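Draughts and cold spots - quick jobs before winter

Doing this in a rush as we've got the plasterer back Sunday. A few things that worked in our place at Jirncombe, solid brick walls, old sash windows, no cavity to fill.

Start with the loft hatch. Ours had nothing on it at all, bare board. Cut a bit of rigid foam to fit, stick it on the back, foam strip round the rim. Half an hour. Put two small bolts on so it pulls down tight, otherwise the strip does nothing.

Floorboards next. Gaps under 5mm, use a flexible filler, the stuff in a tube. Bigger than that, cut slivers of pine and glue them in, plane flush when dry. Dont use ordinary wood filler, it cracks and comes out with the hoover by March.

Skirting. Run a bead of decorators caulk along the bottom edge. Masking tape on the floor first. Wet finger, one pass, tape off while its still soft.

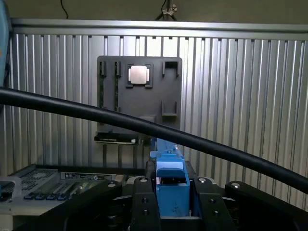

Sash windows - brush strip in the meeting rail and down the sides. Measure twice, I was short by a whole window and had to reorder. Came to 116 pounds for the lot including the second delivery. Lindalva Marinho over the road had hers done by a firm and paid 904, very neat job though, and they rehung the cords.

Pipes through outside walls. Look behind the washing machine and under the sink. Expanding foam is fine but go easy, fill the hole halfway and leave it, it keeps growing. Trim with an old bread knife next day. Gloves on, it does not come off skin.

Letterbox: brush plate inside, flap outside. Keyhole cover too, cheap as chips.

Leave alone: airbricks, trickle vents, anything near a boiler or a stove. Those are there for a reason. If a room gets stuffy or the glass streams in the mornings you've gone too far, open somthing.

Going round at night with a joss stick is the best way to find what you missed. Windy night, heating off, watch the smoke. Did ours at 11pm and found one behind the bath panel.

Radiator shelves next time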